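Drucken | Als E-Mail senden
Lesezeit: 3 Minuten
113 Mal geteilt · 30 Kommentare

Häufige Fragen zum Vorratstisch

Seit dem Artikel über unsere Küche in der Clarnimska bekomme ich viele Fragen zum Sortieren von Lebensmitteln. Die häufigsten beantworte ich auf dieser Seite. Stand: September 2026.

Warum räumt man alles auf einen Tisch und nicht direkt in den Schrank?

Im Schrank sieht man nur die vordere Reihe. Auf dem Tisch liegt alles nebeneinander, und man merkt schnell, dass man drei Packungen Zucker besitzt und keine Nudeln. Ich mache das einmal im Monat, vor dem grossen Einkauf.

Wie gross muss der Tisch sein?

Ein normaler Esstisch genügt. Wer wenig Platz hat, räumt zuerst die Süssigkeiten und Getränke aus, danach die trockenen Vorräte. Bitte nicht den Boden benutzen, man tritt sonst auf die Chips.

Welche Sachen soll man zuerst wegräumen?

Ich beginne mit allem, was rollen kann, also mit Flaschen und runden Dosen. Danach kommen die Kartons, weil sie im Regal eine gerade Wand bilden. Die Tüten kommen zuletzt in einen Korb.

Darf ich Zucker in der Tüte lassen?

Ja, solange die Tüte geschlossen ist. Eine geöffnete Tüte fülle ich in ein Glas um und schneide den Namen von der Packung aus. Das ist besonders nützlich bei Produkten aus dem asiatischen Laden, denn feiner weisser Zucker und Salz sehen im Glas sehr ähnlich aus.

Was mache ich mit gemischten Einkäufen?

Bei uns kommt die Hälfte aus dem Supermarkt und die andere Hälfte aus dem asiatischen Geschäft. Ich sortiere nicht nach Land, ich sortiere nach Gebrauch: die Pringles zum chinesischen Knabberzeug, die Kekse zum Tee, der weisse Zucker zu den Backsachen. Eine Pepsi-Flasche mit nur einem kleinen Rest stelle ich nicht zurück, die wird ausgespült und kommt zum Pfand oder in den Sack für Plastik.

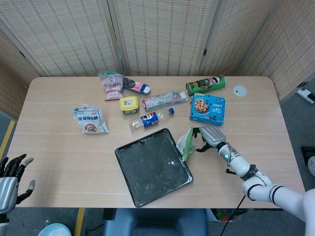 Welche Behälter sind empfehlenswert?

Ich benutze die Körbe von Gedska und für kleine Mengen eckige Dosen mit farbigem Deckel. Eckige Dosen nehmen weniger Platz weg als runde. Die Etiketten schreibe ich mit der Hand.

Wie oft kontrolliert man das Datum?

Bei offenen Packungen jede Woche, bei geschlossenen reicht einmal im Monat. Was bald abläuft, kommt im Regal nach vorne.

Gibt es die Liste auch zum Ausdrucken?

Ja, mit dem Druck-Link oben auf der Seite.

216 Personen fanden diese Seite hilfreich
Drucken | Als E-Mail senden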